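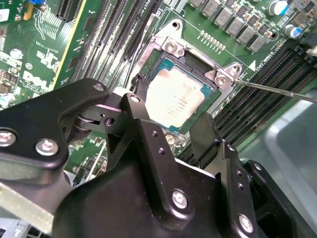 What should you do with an old desktop computer that still works? Bring it to Grerko before it goes in the skip, and we will take it apart, keep what is worth keeping and build something useful out of the rest.

GRERKO OPENS ITS BENCHES TO THE PUBLIC THIS NOVEMBER

Repair workshop offers free processor swaps, sound advice and very average tea

Grerko, the computer repair workshop on the Landex trading estate, will open to the public every Friday in November. Visitors can bring in a desktop machine, have it looked over at no charge and, if there is a faster processor on the shelf that fits, go home with it fitted.

The workshop has 1,302 second-hand processors in its drawers, nearly all of them out of office computers that were thrown away for being slow. Most were slow for other reasons, chiefly dust and the number of things set to open at start-up.

"People talk about the processor as if it were the soul of the machine," said Kanini Ondieki, who runs Grerko. "It's a small square with a metal lid, held down by a bracket and a few screws. You can learn to change one in an afternoon. We'd ask that you don't learn on your employer's."

Each bench will have a motherboard out of its case for anyone who would like to practise first. The boards are beyond saving, so visitors may be as clumsy as they please. Staff will show how to loosen the bracket a little at each screw, how to lift the chip by its edges and how much thermal paste to use. (Less than that.)

Satish Thampi will be on the memory table, where he will test any stick handed to him and return it with his honest opinion. Phong Ông will look after screws. Last year's open days left the workshop with 700 screws belonging to no known computer, and he has asked for a labelled tray at every bench this time. He has also asked for the screws to be claimed.

The Fridays are paid for by Grasik, the office furniture firm next door, which has given 2,000 pounds towards tools, paste and new chairs. The chairs are from Grasik.

"We've been sending our old computers round to Grerko for years, and we keep getting them back," said Lợi Trương, office manager at Grasik. "Mine is quicker than it was when we bought it. I had been hoping for a new one."

Finished machines that go unclaimed will be passed to the Bạch reading room, which would like 100 of them and has space for nine.

Visitors should bring the computer and its power lead. Monitors can stay at home. Laptops are welcome to come and watch. Please copy anything precious to another drive before you set off, including the photographs you are sure are already copied.

Doors open at 10am and close at 4pm, with the last machine accepted at 3pm. There is no need to book. Parking is at the rear, behind the Grasik showroom, and the loading bay must be kept clear.

Press enquiries: Chiến Từ, Grerko front desk, mornings only.

Ends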